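Agent d'entretien des locaux (H/F), temps partiel

Brerkevov recrute pour le site Kulline un agent chargé du nettoyage des sols carrelés et des recoins : couloirs, réserve, local technique. Surface à traiter : 142 m² par passage. Prise de poste à 6 h, 5 passages par semaine, contrat de 7 mois à compter de juin.

Tâches : balayage à sec, ramassage des papiers et petits déchets à la pelle à manche, vidage des corbeilles, lavage à plat. Les angles se balaient du mur vers le centre de la pièce.
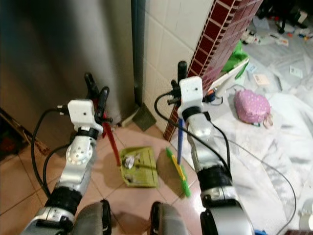
Faut-il apporter son matériel ?
Le balai, la pelle, les franges et les gants sont fournis par le site et restent sur place.

Profil : première expérience en entretien souhaitée, lecture des étiquettes de produits, station debout prolongée. Débutants admis après un passage d'essai rémunéré.

Candidature : CV et disponibilités à déposer à l'accueil Kulline ou à adresser au service recrutement de Brerkevov, référence « Sols Kulline ». Réponse sous 6 jours ouvrés.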